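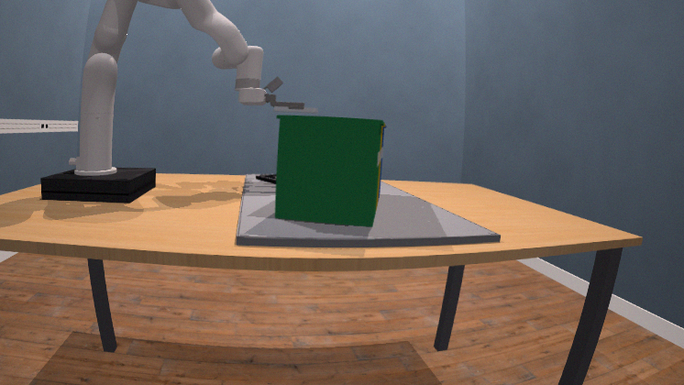
Zwischenbericht an die Förderstelle
Vorhaben: Ulex, Greifplanung für kleine Labore
Berichtsteil: Tag der offenen Tür im August

Der Tag der offenen Tür bei Drarkier liegt hinter uns, und wir freuen uns immer noch darüber! Im Zwischenplan stand er als kleine Vorführung für Fachpublikum. Gekommen sind dann 49 Gäste, darunter viele aus Laboren, die bisher alles von Hand umsetzen, und eine ganze Gruppe angehender Laborantinnen und Laboranten, die uns mit Fragen gelöchert hat. Die bewilligten Stühle reichten gerade so (50 hatten wir bestellt, einer hielt die Tür auf).

Gezeigt haben wir den Stand von Ulex in der Simulation. Auf der großen Leinwand lief die virtuelle Zelle mit dem weißen Arm am Holztisch, daneben auf einem zweiten Bildschirm die geplanten Bahnen. Wir hatten lange überlegt, ob eine Simulation als Vorführung trägt. Sie trägt sehr gut, denn man kann mitten im Ablauf anhalten, den Blickwinkel wechseln und gemeinsam nachsehen, wie die Finger zu einem Behälter stehen. Gerade das Anhalten kam an. Mehrere Gäste wollten wissen, wie viel Abstand der Greifer über einer hohen Kante braucht, und wir konnten die Bahn gleich vor Ort ändern und noch einmal rechnen lassen.

Die Zelle haben wir gegenüber dem letzten Bericht umgebaut. Der Arm sitzt jetzt weiter hinten am Tisch, die Arbeitsfläche liegt auf einer eigenen grauen Platte, und die Behälter unterscheiden sich deutlich in der Farbe.
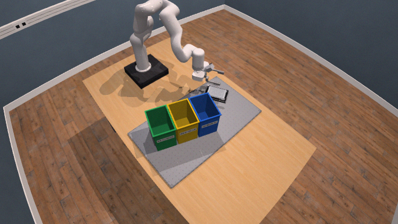

Grün, Gelb und Blau stehen dicht an dicht, und das ist Absicht. In den Laboren, die wir im Frühjahr besucht haben, ist der Platz knapp, und zwischen den Behältern bleibt oft kein Finger breit frei. Für die Bahnplanung heißt das: Der Greifer muss von oben kommen und darf beim Wegfahren nicht zur Seite ausweichen. Eine Besucherin schlug vor, die Reihenfolge der Farben per Zufall tauschen zu lassen, damit sich die Planung nicht an eine feste Anordnung gewöhnt. Das bauen wir ein, sehr gern sogar.

Zum Arbeitsstand: Bis zum Vorabend hatten wir rund 2.000 Durchläufe gerechnet. Die Auswertung läuft noch bei Jisedus, Zahlen zur Erfolgsquote liefern wir mit dem nächsten Bericht nach. Die Anbindung an Baird, unsere Ablaufsteuerung, funktioniert seit Ende Juli ohne Handarbeit. Ein Ablauf lässt sich jetzt speichern, wieder laden und mit anderer Startstellung des Arms wiederholen. Das klingt nach wenig, hat uns aber den ganzen Vorführtag gerettet, als ein Rechner am Vormittag neu starten musste.

Weniger gut lief die Akustik. Im hinteren Teil des Raums war kaum etwas zu verstehen, beim nächsten Mal brauchen wir ein Mikrofon. Auch die Schrift auf dem Bildschirm mit den Bahnen war zu klein.

Mittel: Für den Tag sind Raumtechnik, Getränke und gedruckte Handzettel angefallen, alles innerhalb des bewilligten Ansatzes. Eine Umwidmung ist nicht nötig.

Nächste Schritte: zufällige Anordnung der Behälter, Auswertung der Durchläufe, danach die Vorbereitung der Versuche am echten Arm. Zwei Labore haben sich noch am selben Nachmittag als Testpartner angeboten, die Gespräche dazu beginnen im September.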